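Is an old wooden cabinet worth it for a small hallway, or just buy flat pack?

Dustivmont Home Help > Furniture and storage

Posted by Sirko

I keep being told that old furniture is "better made" and I'd like someone to convince me, as I'm not convinced. A house clearance place near me wants 176 for a honey-brown cabinet with two doors, a drawer and an open shelf bit on top. The flat pack one I was going to get is 60 and comes in a box I can carry upstairs myself.

It would hold shoes, dog leads, the post, a few books and whatever else gets dumped by the door. The seller says it is "solid throughout", which is what sellers say. He has also told me a similar one went for 2,000 at auction, and I'd want to see the receipt for that.

What I don't know is how much you can really fit in these, and whether the doors become a nuisance. My hallway is narrow. He wants an answer by the end of April.

Brisus

Ignore the auction story. If he could get that sort of money he wouldn't be asking you for 176.

I've got one of the same general type, with a drawer under the top shelf and a cupboard below that. Mine's in the back room at the moment, doors open while I decide what goes in it.
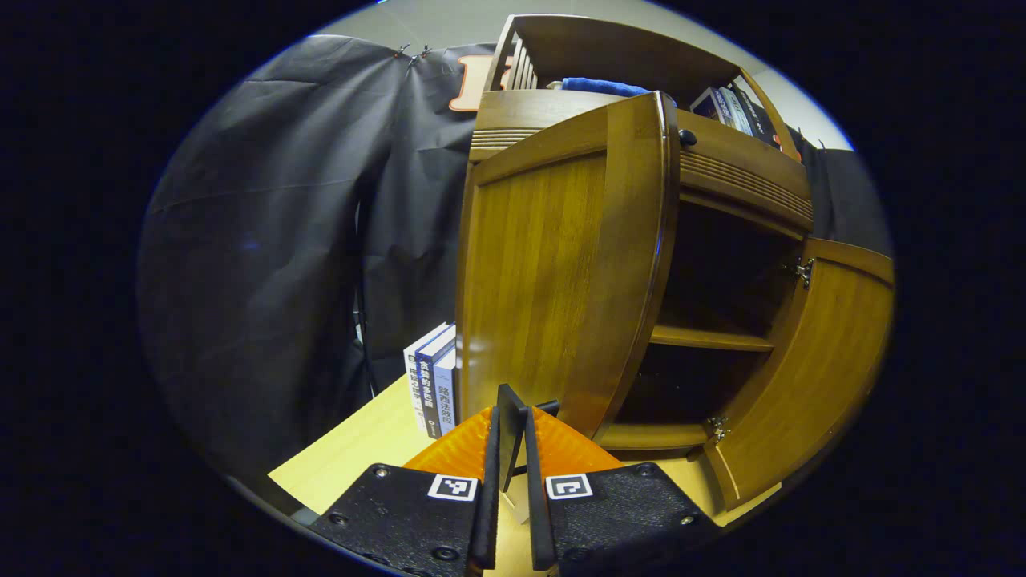 Both doors open, one shelf inside, drawer above.

The single shelf is my main complaint. It goes across at roughly the middle, so you get two big spaces and no small ones. Fine for a stack of blankets. For shoes you end up with one layer and a lot of air over the top, unless you put a rack in, and then you've paid for a rack as well. It's also dark in there, so anything black at the back may as well not exist.

The open part on top gets used the most. A folded cloth and a few books live up there on mine and the slatted sides stop things going over the end. I wouldn't call it storage though, it's a ledge.

On the doors, measure before you do anything else. They swing right out and you need to be able to stand somewhere while they do it. In a narrow hall I'd expect to be shuffling backwards every time I wanted a pair of boots. Go back with a tape measure, open both, and measure from the back of the cabinet to the furthest point of the doors.

As for "solid throughout", pull the drawer out and look at its underside, then look at the back panel. Plenty of old stuff has a nice front and a rubbish back. Check the hinge screws too. If they turn without biting, knock the price down or walk away.

Tranus

Get the old one, they don't make them like that any more. My nan's lasted her whole life.

Sirko

My nan's fell to bits, so that's one each.

Thanks Brisus. I went back and measured. With the doors open there'd be a gap of 2 inches to the opposite wall, so I'd be climbing over the dog to get at the leads. The drawer was fine underneath but the back was thin board, and when I asked about "solid throughout" he said he meant the front.

I've offered him 60 for it to go in the spare room. He's thinking about it.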